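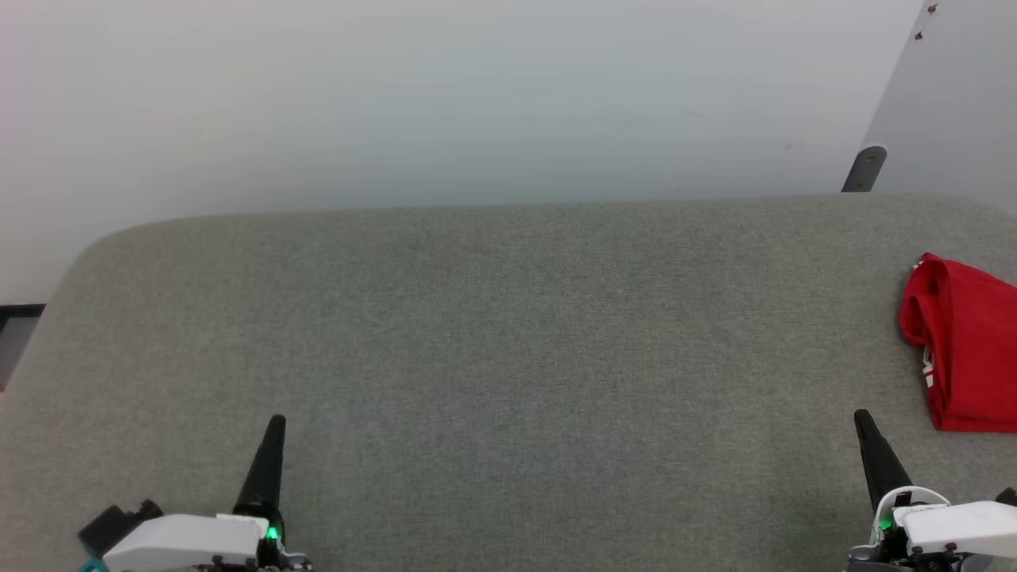 Fabric-covered work tables – worth it, or a lint trap?

Forum: Workshops and Sewing Rooms > Tables and Benches

tallowgate
Looking for opinions before I spend money. I fold and pack knitwear for a small online shop and I'm tired of sweaters sliding around on a hard top. I like the gray heathered look in the photo, rounded corners and all, and I'm thinking of doing the same to my own table. Astdale sells a ready-made cover for 300 dollars, which seems like a lot for cloth and some staples. Has anyone lived with one of these for more than a month?

pinhole_marge
I had one for two years and went back to a bare top. It looks great with nothing on it. Then you work on it. Thread ends, pet hair, paper dust, all of it sinks into the weave and you spend your evening with a lint roller. Even in your photo I can see a pale speck left of center, and that's an empty stretch of table.

dovetail579
One speck? Come on. You'd get that on any surface, you just wouldn't notice it on a speckled laminate.

pinhole_marge
You'd wipe it off laminate in a second. That's my whole point.

tallowgate
Lint worries me less than wear. Does it go shiny where your arms rest?

quillback
Depends on the fabric, and sellers are cagey about it. Bhatia lists a rub count on theirs, and the other covers I looked at just say "durable," which means nothing to me. Ask for a number. If they won't give you one, walk away.

Also, the color in that photo isn't even. It's a greener gray in the middle and a warmer, browner gray off to the left. Could be the light, could be the cloth. I wouldn't pick a color from it.

dovetail579
It's the light. Every gray fabric does that.

quillback
Maybe. I've bought "gray" twice from photos and ended up with green once and something close to mushroom the other time, so I order swatches now.

hobbs_lane
Going against the crowd here. I covered mine myself and I'd do it again. Knits stay where you put them, and buttons don't click and roll away. Total cost was under 200 including the felt underneath. The hard part is the corners. A big rounded one like the one at the left in that picture is easier than a square one, but you still have to ease the fabric a little at a time. Pull it all at once and you get puckers you'll stare at forever.

tallowgate
Did yours stay tight? I can see some faint unevenness in the one in the picture and I can't decide if that would bother me.

hobbs_lane
Mine relaxed a bit over the first winter. I pulled the staples on one long side in November and redid it, and it's been fine since. Doesn't affect folding at all.

pinhole_marge
So it's a table that needs reupholstering. I rest my case.

crankcase_lou
Has anybody asked what happens with coffee? We had padded tables in the packing room at Dostthorpe and one spill meant the whole top smelled until somebody replaced it. A washable cover with elastic would be smarter. Nobody buys those because they don't look as nice.

hobbs_lane
No drinks on the table. That's the rule at mine.

crankcase_lou
Sure, and how many people follow it?

dovetail579
I'd worry more about what's behind the table than what's on it. White panels like that show everything. There's a scratch and a smudge on the one in the photo, faint, but I'd be looking at them all day.

tallowgate
Those don't bother me. I've got bare plaster and a radiator.

quillback
Before you commit, buy a couple of yards of anything gray, clip it over your table and pack with it for two weeks. The Trurham outlet has end rolls pretty cheap. If you hate the lint roller by then, you've saved yourself 300 dollars.

tallowgate
OK, that I can do. Still not sold on the Astdale one. I'll clip something on this weekend and report back on the fuzz.

pinhole_marge
Buy the big pack of lint roller refills.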